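Second life for the midlife coach

2020-07-01

Clegg has been refurbishing coaches at its Jondamstead works for longer than most of its customers have been running them. What has changed is the type of job coming through the gate. Retrims and repaints still pay the wages, but the inquiries now are about drivelines, and in particular whether a diesel touring coach with plenty of body life left can be turned into something a city will still let in.

The company's answer is a conversion it sells under the name Zostodeo. The engine, gearbox, fuel tank and exhaust aftertreatment come out. A rear-mounted traction motor drives the original axle through a short propshaft, and the battery packs are split between the old engine bay and the forward luggage hold.

"The axle is a good axle, so we leave it alone," says engineering manager Borislav Ivanov. "Every part you keep is a part the operator's own shop already knows how to fix."

Losing luggage space is the obvious objection. Ivanov accepts that the conversion will not suit an operator doing two-week tours with full suitcases. It is aimed at commuter contracts, airport shuttles and private hire within a day's reach of the depot. Seating is unchanged at 54, and the rear restroom can stay or go.

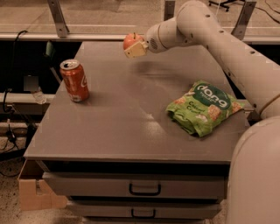
The first customer is Oakley of Dromberg, a family firm run by Marjorie Oakley and her son Ashley. It has 7 coaches on a commuter contract into the city, all bought secondhand, and one of them is now back in service after its conversion. The round trip is 80 miles. The coach makes one run in the morning, sits on charge through the middle of the day and goes out again in the late afternoon.

Marjorie Oakley was not looking for an electric vehicle. "We were looking for a price on an engine rebuild," she says. "Ashley asked for the other price while he was on the phone."

Neither party will disclose what that price was. Clegg says only that it is well below the cost of a new battery coach, and that an operator should expect to keep the vehicle long enough to earn it back.

The drivers have had few complaints. Carol Tindall, who has the coach most days, likes the quiet and the pull away from traffic lights. She is less taken with the heating, which she found slow to warm the rear rows on cold mornings. Clegg has since fitted a second circulation pump and moved one of the temperature sensors.

Charging took more working out than the coach did. The Dromberg yard had a supply sized for a workshop and a few lights, and the upgrade was held up by a dispute over where the new cabinet should stand. For the first weeks the coach charged at a lower rate overnight, which was enough for the contract — but left nothing spare for evening hires.

Approval work was handled by Lempi Huttunen, who joined Clegg from a trailer builder. Axle weights were the sticking point. The first layout put too much load over the rear, and one pack was moved forward at the cost of a locker.

A second Oakley coach is due at Jondamstead in August. It is the same model but three years newer, with a different dash and wiring, so part of the control software will have to be written again.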